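The Desk Gallery at Larneck Studios

Welcome, and come on in! When Jade Goodall asked me to put together a gallery page on desks and worktables, I thought it would take me an afternoon and a pot of coffee. Well, that was in January, and I am still moving pictures around. I have a soft spot for tables where people get things done, and I find it very hard to stop looking at other people's pens.

We are starting small, with the big brown table, and the rest will go up as I get the captions written. The visitor book at Larneck now has 1,676 names in it, and a good many of those visitors have asked me what we keep within reach when we work (usually while leaning over to see for themselves, which I don't mind one bit). I hope this page answers some of that.

A word about the table itself. It came up from the old print shop in Stumham, and getting it through our front door took three of us and the better part of a morning. Jade wanted it for the room we call Inthanon, the one at the top of the stairs, and once it was up there we agreed it was never going back down. It is wide enough to spread out a whole job at once – paper, computer, cups, the lot – and still leave room for an elbow.

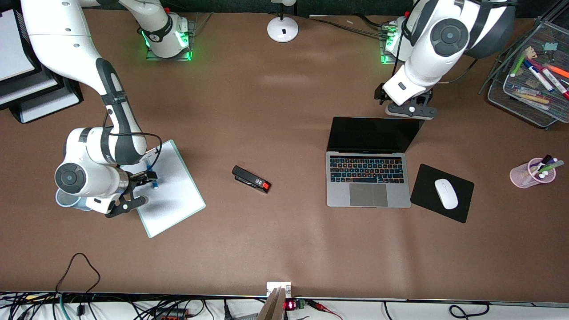
The big brown table, with whiteboard, stapler and laptop. Blue marker over the board, more pens in the pink cup.

I do love a cup for pens. A proper organizer is a fine thing, and there's a black wire-mesh one in the corner of the same table, but a cup is what you reach for when you're in the middle of a thought. The pink one has white, purple and green in it, which makes me happy every time I look at the picture. The stapler with the red-orange end is a cheerful little thing too, and much easier to find among papers than the plain black one I have at home.

Small whiteboards are a habit I picked up from my years at Sultier, where we went through so much scrap paper that somebody finally put a board on every desk. I still write my morning list on one, wipe it off at lunch, and begin all over again. Jade prefers a notebook, and has filled 57 of them, all lined up on a shelf downstairs. They'll be getting a picture of their own on this page soon, as will the sewing table and the long bench by the back windows.

If you have a favorite desk or worktable, do send us a picture through the contact page, along with a line or two about what you keep on it. Long letters are welcome – as you can tell, I'm in no position to complain about those!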